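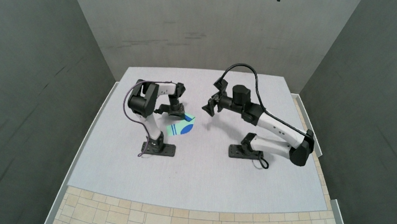
Gumavano Letters: Frequently Asked Questions

Hi, I'm Faustine Chevalier and I run Gumavano Letters, a pen pal club for people who still like getting something in the mailbox that isn't a bill. I get a lot of the same questions by email, so I wrote down my answers and I add to them when a new one keeps popping up. If yours isn't covered, write to me. A postcard is fine, and I'll be thrilled.

So what is this, exactly?

You fill in a form, I read it, and I match you with another person who filled in a form. Then you two write letters to each other on paper. I don't read your letters, they don't pass through me, and after the match I mostly get out of the way. There are 514 of us at the moment, spread over more countries than I ever expected when I started this at my kitchen table in Radwood with a shoebox and a pack of index cards.

Where does the name come from?

My first pen pal and I made up a country when we were eleven. It was called Gumavano, it had terrible roads and excellent soup, and we wrote each other the news from there for years. I still have the map somewhere. The river goes uphill.

Does it cost anything?

Joining is free. You pay for your own paper, envelopes and stamps, and if you get matched overseas the stamps do add up, so check what your post office charges before you tick the "anywhere" box. A few people send me a couple of dollars toward the website now and then, and I'm grateful every time, but please don't feel you have to.

How do you match people?

By hand, with a big mug of tea! I read every form at least twice. I look at your age bracket first, then how often you want to write, then the part where you tell me what you like to talk about. That last box matters the most to me, so please don't just put "reading, music, travel." Everybody puts that. Tell me you're trying to grow melons on a balcony, or that you've been arguing with your brother over the same chess opening for ten years. I can do something with that.

Shared hobbies aren't everything, though. One of the longest-running pairs in the club is Anong Thammasiri and Bülent Bilgin, and on paper they had next to nothing in common. She wrote a whole page on orchids and he wrote four lines on ferries. What got me was that both of them said they liked hearing about an ordinary day, start to finish. They've been at it for years now and she tells me she could find her way around his harbor blindfolded.

How long will I wait for a match?

Usually 2 or 3 weeks. It gets slower in January, when everyone has made a resolution to write more letters (I love you all, but my inbox does not), and if you ask for something very specific it can take longer. I had someone ask for a retired beekeeper who writes in French with a fountain pen, and yes, I found one, but it took until summer.

If you haven't heard from me in a month, check your spam folder and then poke me.

Who writes first?

I pick one of you and say so in the match email. If it's you, try to get the first letter out within ten days or so. It's hard on the other person to check an empty mailbox and wonder if they've been forgotten.

What on earth do I say in a first letter?

This is the one I get asked more than any other, and I completely understand it. A blank page is awful. What I do is start in the middle. I say where I'm sitting, what I can hear, what I had for lunch and what I should be doing at that moment in place of writing. By then I'm usually halfway down the page and the nerves are gone.

Ask a few questions too, but go easy. Two or three good ones are plenty, and a list of fifteen feels like applying for a mortgage. And leave some things for later! You don't need to cover your whole life in one envelope.

My handwriting is terrible. Can I type?

Sure. Print it out, sign it by hand, and off it goes. Some members own typewriters and will tell you so at length. There's a box on the form for whether you mind getting typed letters, and hardly anyone ticks it.

If you're on the fence, though, try writing by hand at least once. Ridwan Pangaribuan, who helps me with the Southeast Asia matches, has handwriting like a seismograph reading. His pen pals adore him. One of them told me it takes her two sittings to get through a letter and she wouldn't trade it for anything.

How long should a letter be?

As long as you like. My own are usually two sheets, both sides. I've had one that was a single sentence on the back of a seed packet, and I've had one that needed extra postage and a rubber band. If you and your pen pal write at very different lengths, just talk about it. Most people are happy either way, they only worry that they're doing it wrong.

What kind of paper and pen should I use?

Whatever's in the drawer. Really. If you want to get fancy, the stationery counter at Başaran is where I go when I have money in my pocket. They carry a thin, crisp airmail paper that weighs next to nothing and makes a lovely crackle when you unfold it. Don't use a fountain pen on it unless your ink dries fast, or you'll get a mirror image of page one on the back of page two. Ask me how I know.

For everyday letters I use a plain lined pad and a ballpoint. Gel pens are nice but they smear if the envelope gets rained on. For the address I always use ballpoint or a waterproof marker, whatever I wrote the letter with.

Can I put other things in the envelope?

Flat things, yes: tea bags, stickers, a recipe, a photo, a ticket stub, a pressed leaf if it's staying in your own country. Please don't mail seeds, plants or food across a border. Customs people take a dim view of it and your letter may get thrown out along with the packet of marigolds. No cash either.

If what you're sending makes the envelope lumpy, take it to the counter and have it weighed. Lumpy envelopes get chewed up in sorting machines, and you may owe extra for them anyway.

Do I have to give out my home address?

Your pen pal needs somewhere to write to, so you'll need some kind of mailing address, but it doesn't have to be your house. Plenty of members use a post office box. If you'd like to start out more carefully, you can use the club's forwarding box: your pen pal writes to you care of Gumavano Letters, Box 158, Enitz, and I send it on unopened every Sunday evening. It adds a week or so, and I ask that you send me a few stamped envelopes to do it with. Most people use the box for their first few letters and then swap addresses once they feel comfortable.

Use some common sense too, please. Don't share bank details, don't send money to somebody you've never met, and if anything in a letter makes you uneasy, tell me. I will end a match that same day and you don't have to explain yourself.

Can kids join?

Under eighteen, a parent or guardian has to fill in the form and be the contact. I only match kids with other kids close to their age, and their letters always go to the parent's name. Teachers, if you'd like to pair up a whole class, get in touch well before the school year starts. It's a lot of fun but it does take some juggling.

My pen pal hasn't written back. What now?

Give it time first. International mail can take anywhere from a week to forever, and around December everything slows to a crawl. After six weeks, send a short, cheerful postcard. Don't scold! Letters do go missing, and half the time the other person is sitting there thinking you've dropped them.

If another month goes by with nothing, email me and I'll check in. Sometimes there's been a move or a new baby or an illness. Sometimes a person has just run out of steam, and then I'll find you somebody new and bump you to the front of the line.

What if I want to stop?

Then you stop, and that's fine. I only ask that you send one last note. It can be two lines: thanks, I've enjoyed this, life's gotten too busy. It's a much nicer thing to get than silence.

Can I have more than one pen pal?

Start with one. After three months, if you're keeping up, ask me for another. Bülent Baysal has seven and answers every one of them within the week, but he also gets up at five in the morning and doesn't own a television, so please don't measure yourself against him. (Yes, two Bülents. I've mixed up their mail twice and they were both very sweet about it. They write to each other now.)

Do you ever meet up in person?

We have a letter-writing afternoon in Radwood in the fall, with a long table, a pile of paper and far too much cake. You're welcome even if you've never written to anyone. Details go out in the newsletter in early September, and I mail a paper copy to anyone who asks.

How do I change my details?

Email me or drop a card to the Enitz box with your name, your old address and your new one. Please tell your pen pal as well, as I don't pass new addresses along unless you say I can. And write clearly! I spent most of last spring sending newsletters to a street that doesn't exist.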